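Hi! You found the data folder for the Drokico task, which is the fridge unloading task our student team at Buckley picked for the fall build challenge. I'm the one who ended up writing the README (I lost a coin toss), so if something is confusing, blame me and open an issue. I'll try to keep this short, but I've said that before.

The task is easy to say out loud: open the fridge, take the fruit off the shelf, put it in the yellow basket on the table. Doing it with a humanoid is a whole other story, and it ate most of our August. 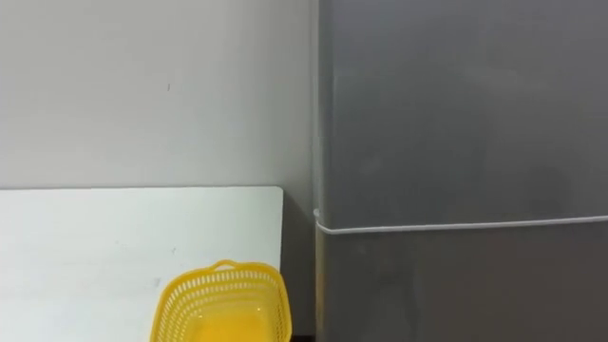
## Setup

We have one table, one fridge and one basket. The table is pushed up to the wall with its right end next to the fridge, and there's a gap between the two that you should know about before you try anything, because a dropped fruit loves to go there. The basket goes near the table corner on the fridge side. We tried it farther in at first and the reach got awkward, so please keep it at the corner if you want your runs to match ours!

An episode starts with the fridge shut and the basket empty, and it's over when the operator says so. If we forgot to shut the door during a reset, we kept the episode and put `door_open_at_start` in the notes column.

## What's in here

- `episodes/` has 108 recordings, one folder each
- `notes.csv` is the operator log, typed by whoever was sitting down at the time
- `splits/` has the train and test lists we used for the club demo
- `brirex/` is our little playback tool (run `python brirex/play.py --ep 12` and it should just work, fingers crossed)

Video is 30 frames per second from every camera. Joint states are logged separately and matched up by timestamp, and Brirex does that matching for you. If you write your own loader, read `brirex/sync.py` first. I wish I had.

## The fruit

We use a pomegranate plus something red to go with it, and the fruit column in `notes.csv` tells you what was on the shelf. Shape matters a lot more than I figured it would. A round thing wants to roll when the fingertips come in low, while a pointy thing tips over and then you're grabbing it sideways. I'd love to see somebody train on one shape and test on the other (we ran out of time).
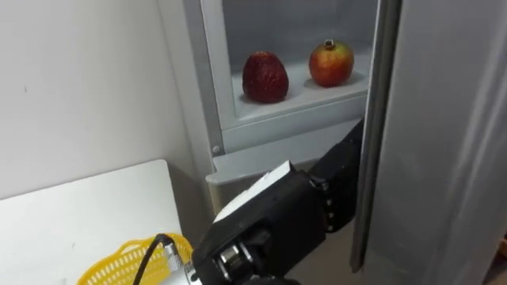
*Door open, hand coming up from below, strawberry on the left and pomegranate on the right.*

The shelf has a raised front lip under it, and it's the cause of a good chunk of our bad runs. If the wrist comes in too low the fingers bump the lip and the arm stalls. We ended up teaching everybody on the team to come in high and then drop down, so later episodes look smoother than early ones. That's operator practice showing up in the data, and you may want to sort by episode number before you draw any big conclusions.

## The robot

Savell is our robot's name, after the street our old workshop was on. We run it standing with the feet planted for the whole episode, so all the motion you get is arms, waist and head. The bend at the waist is the part I'm proudest of, to be honest, and it took 2 full rewrites of the balance code before it could get a hand down beside the foot of the desk without the safety stop kicking in. Low reaches like that are tagged `low_reach` in the notes. Leave them out if you only care about shelf to basket, but they're great if you want to test balance, and I'd be thrilled if someone used them for that.

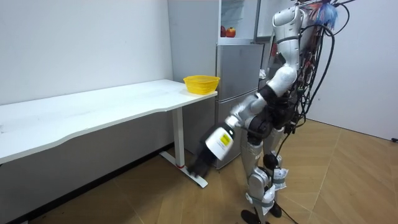

Cable routing deserves its own paragraph and I'm going to give it one. We've redone it more times than I want to admit, and the current version still hangs in loops over the shoulders and back before dropping toward the floor. It's ugly, but the slack lets the shoulders move freely, and each time we zip-tied it tight a connector worked loose. If you build on our mounts, leave more slack than feels right. Also check the floor cable before each run. Please. We wrote it on the whiteboard and still forgot.

## Labels

Every episode has one of these in `notes.csv`:

| label | meaning |
|---|---|
| `full` | all the fruit made it to the basket |
| `part` | one made it, the other didn't |
| `none` | nothing made it |
| `abort` | operator or safety stop |

There are 6 episodes where two of us disagreed on the label. I left both labels in, split by a slash, so your parser might choke on those rows. Sorry! 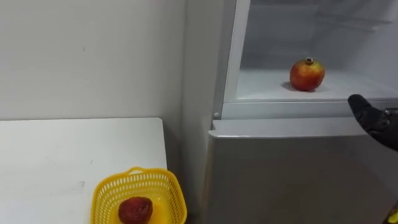

*One in the basket, one still on the shelf, gripper on the right.*

## Stuff we know is wrong

- The head camera got nudged at some point and we didn't write down when
- Gripper force values are raw numbers, no units, don't trust them across sessions
- Some notes are just "ok" or "weird" and I can't tell you what they meant

## Using it

Use it for class projects, club stuff, papers, whatever you like. A link back is nice. If you fix the sync code, send us a pull request and we will be so happy.

Last edited September 2024. Still to do: upload the calibration files and fix the paths in `splits/` for Windows.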